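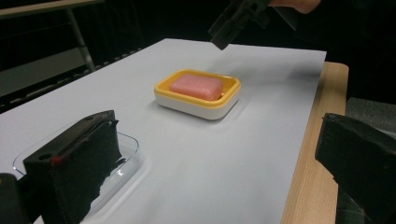
Carnata is recruiting a part-time packing assistant for its bathroom goods bench at Stonham. The post covers hand assembly, checking and wrapping of soap dishes and small trays before they go to the Vendanham store. Work is done on a table covered with white paper, and most items are two-part dishes such as the yellow tray nested in its glossy white base, supplied with a bar of pink soap. Clear plastic trays are handled at the same bench.

**Duties**

- Seat each tray in its base and check that the rim sits level.
- Reject any part with chips, scratches or moulding marks.
- Place the soap without denting the edges.
- Replace the table paper when it is torn or marked.
- Enter batch numbers and rejects on the bench sheet.

**Output:** 200 dishes per shift after training. The August order is for 3000.

**Requirements:** steady handwork, normal colour vision (corrected sight accepted) and no known allergy to perfumed soap. Packing experience is useful but not required. Gloves are supplied.

**Hours:** 11 per week, mornings only.

Apply in writing to Merja Peltonen, Bench Supervisor, Carnata, Stonham. Questions on training go to Ville Toivonen. Shortlisted applicants will do a short paid bench trial.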